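Plisinwood Worktop, Brown

A tabletop is a flat thing you put other things on. Breathnach has been selling them on that understanding for years, and the Plisinwood is the one people come back for when the last one has been ruined by a coffee mug and a teenager.

It is wood, it is brown, and it has a lot of grain. If you want a surface that looks like a sheet of printer paper, we sell the Vivlow, and we wish you both well. The Plisinwood has dark, wavy lines running mostly lengthwise, with tan bands and deeper streaks between them. No two are alike, so please don't send us a photo of your neighbor's and ask for that one. We have had this request.

The long edge is cut straight and sits flush against most walls, provided your wall is straight too. Larysa Bilyk in our workshop checks every top before it ships and has sent back more than we would like, mostly over knots that only she can see.

Size and stock
Depth: 800 mm
Length: 1000 mm
Item no. 808
Legs: sold separately - the Parkado set fits, and so do most trestles
Finish: oiled, two coats

Care
Wipe with a damp cloth and dry it after. Oil it again in July, or whenever you remember. One 200 ml tin does the whole top with a bit left over for the cutting board. Scratches can be sanded out along the grain. Sanding across the grain can't be undone by oil, hope or a phone call to us.

Good to know
The pattern is busy enough to hide crumbs, and it will also hide small screws, so use a tray if you fix things at your desk. A boxed phone stays easy to spot. Delivery is to the front door. Stairs can be arranged with Sorcha Carroll at the order desk, who will ask how many there are and will want the real number.

Returns are accepted on uncut tops only.

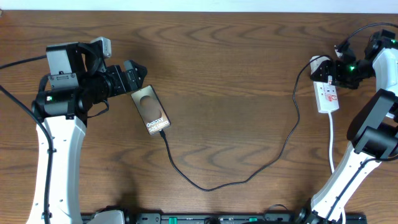 Plisinwood in brown, with a Galaxy S25 Ultra box on top.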